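Skitar, le carnet de campagne numérique : trois semaines d'essai pendant des élections locales

Catégorie : outils pour candidats et équipes
Mis en ligne le 20 juin

Skitar est un logiciel de porte-à-porte et de gestion des contacts destiné aux petites listes. Il est édité par Mornden, qui vendait jusque-là des logiciels d'adhésion pour associations. Je l'ai utilisé pendant la campagne municipale partielle de Mudesura, pour une liste sans étiquette qui n'avait ni permanent ni budget informatique. Nous étions 35 à nous partager le terrain, avec des téléphones de tous âges.

L'abonnement coûte 85 euros par mois, sans engagement. La facture est établie au nom du mandataire financier si on le demande à l'inscription, ce qui évite un échange pénible au moment de monter le compte de campagne. Pensez-y dès le départ : une fois la première facture émise, il faut écrire au service client pour changer l'intitulé, et j'ai attendu quatre jours.

L'installation

On importe un tableau d'adresses, on trace les secteurs sur une carte, on envoie un lien à chaque équipier. Nous avions 1566 adresses. L'import en a refusé un bon paquet à la première tentative, à cause des « bis » et des « ter » placés dans une colonne à part. Le message d'erreur donne seulement le numéro de ligne. Après correction du fichier, tout est passé. Comptez une soirée si vos données sont propres, deux sinon.

Le tracé des secteurs se fait au doigt ou à la souris. À la souris, c'est précis. Au doigt, sur un petit écran, on déborde toujours sur la rue voisine, et il n'y a pas de bouton pour annuler le dernier point. Il faut tout reprendre.

Sur le terrain

L'équipier voit sa liste de portes, coche « absent », « discussion » ou « ne souhaite pas être recontacté », et peut ajouter une note courte. Trois boutons, de bonne taille, lisibles au soleil. Les personnes les moins à l'aise avec leur téléphone s'en sont sorties dès la première sortie.

Le mode hors connexion fonctionne. Dans le bas du quartier Saarinen, où le réseau passe mal, les fiches sont restées en mémoire et se sont envoyées plus tard. Nous avons eu deux doublons en tout et pour tout, signalés par le logiciel lui-même.

La batterie, en revanche, souffre. La géolocalisation reste active même quand on quitte la carte. Il faut la couper à la main dans les réglages du téléphone, et l'application la redemande à chaque ouverture.

Données personnelles

C'est le point que j'ai regardé de plus près. Le champ de note est libre, et rien n'empêche un équipier d'y inscrire l'opinion politique d'un habitant. Skitar affiche un rappel à la première utilisation, puis plus jamais. J'aurais préféré une liste fermée de sujets - voirie, école, stationnement, etc. - avec la possibilité de désactiver le texte libre. Nous avons donné la consigne à l'oral et relu les notes tous les soirs.

La suppression complète du fichier se fait en deux clics depuis le compte principal. Un certificat de suppression arrive par courriel. Je l'ai reçu dans l'heure.

Les réunions d'appartement 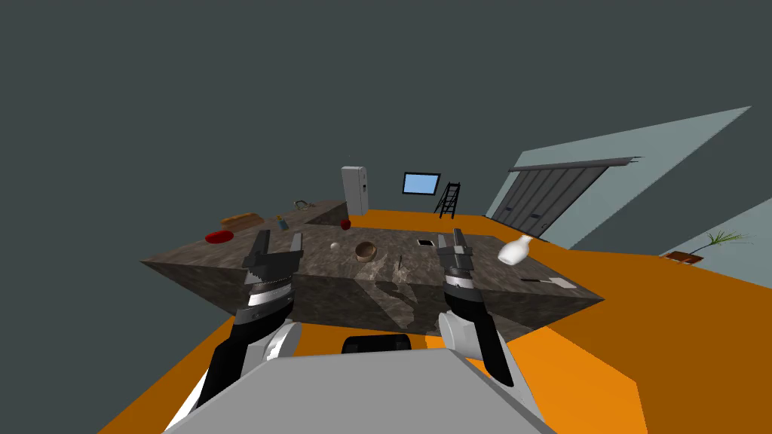

Le module « réunions » sert à organiser les rencontres chez l'habitant : une adresse, une jauge, une liste d'invités, un rappel la veille. Il est moins abouti que le reste. La jauge ne bloque pas les inscriptions, elle passe seulement au rouge, et le rappel part à 7 heures du matin sans qu'on puisse changer l'heure. Il manque aussi un champ pour décrire le lieu. Un grand îlot de cuisine rectangulaire, à l'aspect de marbre gris-brun, permet d'étaler les tracts et de parler debout ; un salon avec deux fauteuils demande une autre organisation, et l'équipe a besoin de le savoir avant de venir. Nous avons fini par mettre ces indications dans le titre de la réunion, qui est tronqué sur téléphone.

L'export de la liste des présents est correct, au format tableur, avec une colonne pour les questions posées. Nous nous en sommes servis pour rédiger la deuxième profession de foi.

Ce qui manque

Pas de gestion des procurations. Pas de planning pour les assesseurs et les délégués dans les bureaux de vote, ce qui nous a obligés à tenir un tableau séparé la dernière semaine. Pas de version pour les vieux téléphones : deux de nos équipiers ont travaillé sur papier, et quelqu'un ressaisissait leurs fiches le soir.

Le service client répond par courriel uniquement, du lundi au vendredi. En campagne, les problèmes arrivent plutôt le samedi matin sur le marché.

Avis

Pour une liste de taille modeste qui fait surtout du porte-à-porte, Skitar fait le travail et le prix reste tenable sur deux ou trois mois. Pour une équipe qui mise sur les réunions, ou qui veut gérer le jour du vote dans le même outil, il est trop léger en l'état. Mornden annonce une refonte du module « réunions », sans date.

Note : 3 sur 5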